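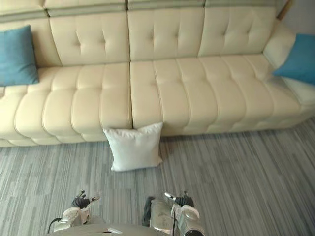 My afternoon at the Grernel open day

I nearly didn't go, because Hisbridge is two trains away and I'd already spent 50 quid that month on days out, but Grernel had opened up their workshop and I do love a robot (you know this). So off I went in the drizzle!

We started with the sofa demo. There's a cream sofa, a blue pillow at each end and a white one down on the carpet, and a two-armed robot facing the lot.

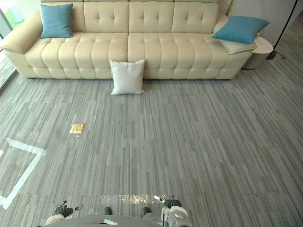
I asked far too many questions, obviously. The one I remember is how many practice runs they'd logged on household jobs, and the answer was 3,239 – which made me feel better about my own tidying.

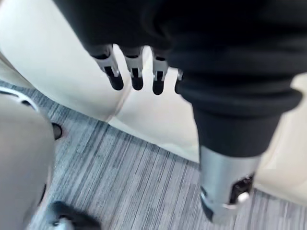

Hisbridge, February

Second half, after a very decent cup of tea. I'd moved round to get a look at the hands, all silver and black with rounded fingertips, and much more delicate than I'd pictured from the leaflet.
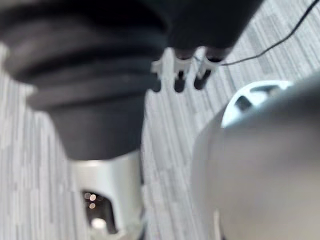
The lady next to me had come over from Bumdale and wanted to know if it did fitted sheets. Not yet, apparently. I'm going back in the summer if they'll have me, and next time I'm bringing sandwiches.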